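Reading & Ideas Help — Philosophy

How do I get started with Stoicism when the books all seem to argue with each other?

Asked by Dorothy Mellor, 27 November 2022

Hello everyone. I hope this is the right board. I'm retired now and joined a reading group at the library in Bomdale this fall, and we have been set the Stoics for the winter. I never took a philosophy class in my life (I did bookkeeping and then more bookkeeping), so I'm starting from nothing, and I'm enjoying it more than I expected.

My trouble is this. I began with Marcus Aurelius, since that was the one on the shelf, and I liked him very much, but I couldn't find the argument. He tells himself to get out of bed, he tells himself not to mind rude people, and then he says the same thing again a few pages later in a different mood. Then I tried Epictetus and found him much sterner. He says that when you kiss your child you should remind yourself that you are kissing a mortal, and I closed the book and went and called my daughter.

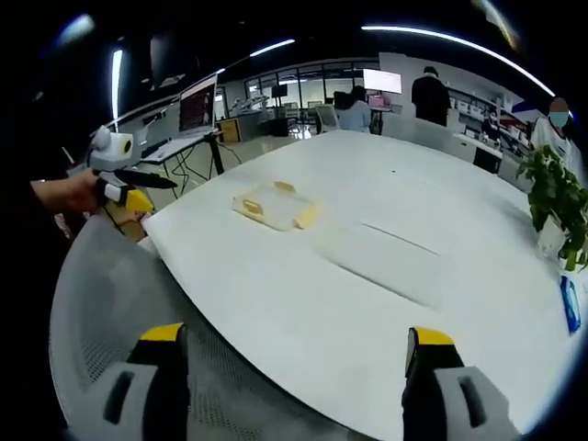
So my questions are really two. First, is there an order to read these people in, so that the ideas build up properly? And second, am I understanding it right that a Stoic isn't supposed to care about anyone? Because if so I don't think I can go along with it, and I have to say something sensible to the group in six weeks. I have a notebook and plenty of patience. My edition of Marcus has very few notes in it, which may be part of the problem.

Thank you in advance, and sorry this got long.

Answer 1
Accepted by the asker
Posted by Kacper Piątek

Welcome, Dorothy! You've come to the right board, and I wouldn't worry about the bookkeeping. Some of the best readers in our old group in Skirnley had never opened a philosophy book before, and they were the ones who would stop and say "but what does that mean?" when the rest of us were nodding along.

Let me take the reading order first. The reason you couldn't find an argument in Marcus is that he wasn't making one for you. The Meditations were private notes, as far as anyone can tell, written by a man who had already learned the doctrine and was reminding himself of it. It's a bit like finding somebody's kitchen notes and trying to learn to cook from them. You get "more salt next time" and no recipe. That's also why he repeats himself so much. He needed to hear it again, same as the rest of us.

I would go like this. Start with Seneca's letters to Lucilius, and only a handful of them. They're short and friendly and written to another person, so he explains himself. Letter 1 is on time and letter 47 is on how to treat slaves, and both of those get people talking. Then read the Enchiridion of Epictetus, the little handbook, which you can finish in an afternoon but probably shouldn't. After that dip into the Discourses, which is the longer work the handbook was drawn from, and then go back to Marcus. I think you'll be surprised how much more you see in him the second time, because he had read Epictetus and leans on him all the way through.

If you'd like to know where it all started, the school goes back to Zeno of Citium, who taught in Athens at the painted porch, the Stoa Poikile, and that's where the name comes from. Very little of what he wrote has come down to us, and the same goes for Chrysippus, who did most of the heavy work on the logic. We have bits quoted by other people, some of whom didn't like them much. So when your group asks why everybody reads the Romans, it's mostly that the Romans are what survived.

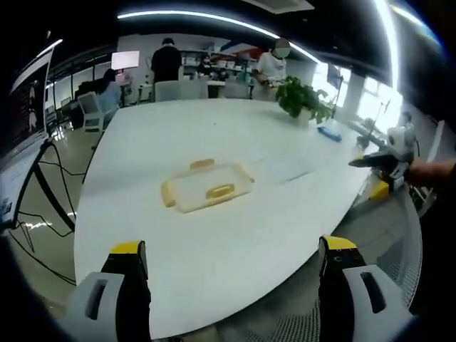 Now to the harder question, about caring. I had the same reaction to that passage and I still find it a rough one. But look at what he's saying you should do. He doesn't tell you to stop kissing the child. The Stoics thought affection for your family was natural, and they had a good deal to say about our duties as parents, neighbors and citizens. What they were wary of was treating a thing as if it were promised to you. Health, money, a good name and even the lives of the people we love were called "indifferents," and that word does a lot of damage in English. It sounds like "who cares." What they meant was that these things don't make you a good or bad person by themselves. Many of them were "preferred," meaning it's perfectly reasonable to want them and go after them — so your daughter is safe from the Stoics, I promise.

There's a nice chapter in the first book of the Discourses where a father tells Epictetus that he was so upset by his little girl's illness that he ran out of the house and couldn't bear to stay until somebody told him she was better. Epictetus asks him whether that was really the loving thing to do. I'd bring that one to your group, as it shows the warmer side of him. Whether you end up agreeing is another matter! I go back and forth myself, and I've been at it for 30 years.

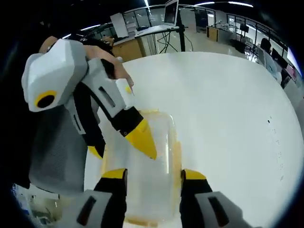

One last thing on the notebook. Try writing down one passage per sitting and then putting it in your own words underneath, as if you were explaining it to somebody at the next desk. And do get an edition with notes if you can — the names and the Greek terms come thick and fast in Epictetus, and it's a kindness to have them at the foot of the page.

Do let us know how your evening goes.

Answer 2
Posted by Lis

Just read Marcus again, slower. Book 2 is the good one. You don't need the others.

Answer 3
Posted by Womitz

I agree with nearly all of the accepted answer, but I'd put in a word for Cicero. He wasn't a Stoic himself, but book 3 of On Ends has a speaker lay out Stoic ethics from the ground up, and book 4 answers back. It's drier than Seneca, I'll admit, and my first attempt at it ended in a nap. Still, if what you miss is the argument, Dorothy, that's where I finally found it. He spends a good while on those "preferred" things too, and on whether the Stoics were just giving new names to what everyone else already believed, and your group could have a lively hour with that.

Also, Seneca's letters were written late in his life and he can be a bit grand about poverty for a very rich man. Somebody in the group will bring it up, so have a think beforehand.

Comment from Dorothy Mellor

Thank you all so much. I've put the Seneca on hold at the library and will read letter 47 first. I did read the bit about the father and the sick girl to my daughter over the phone, and she said she'd have run out of the house too.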